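Journals > Building Interiors > Open Papers > Section 4

12 shares · 3 comments

4. Floor color and judged room size

Residents of the Palow apartments often describe their living rooms as smaller than the plans say. We asked whether the contrast between floor and walls plays a part. In the Wavdale survey, 2,754 tenants gave a guess of their main room's width, and we compared each guess with the lease drawing.

Tenants with dark walls guessed low more often than tenants with pale walls. The gap was widest in north-facing units and nearly vanished where the ceiling was also dark. Ingvarsson wall paint was used throughout, so gloss level did not vary between units. A follow-up in May with 40 tenants from Pinddale gave the same order of results, although 23 of them had moved furniture between visits.

We use cookies to remember your reading preferences. Accept | Settings 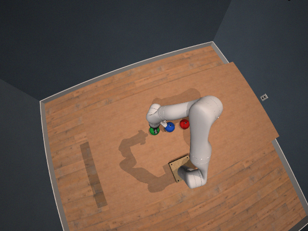

Figure 3. Rendered room with plank floor and dark gray walls.

Trim was the part of the survey that tenants mentioned least. Few could name the color of their own baseboards without looking. A thin light gray strip between orange-brown planks and slate-gray walls, as in Figure 3, draws a clear line where the floor ends, and we expected such a line to help people judge width. The survey data did not settle this. Stougaard suggests that trim height matters more than trim color, and we return to his point in Section 5.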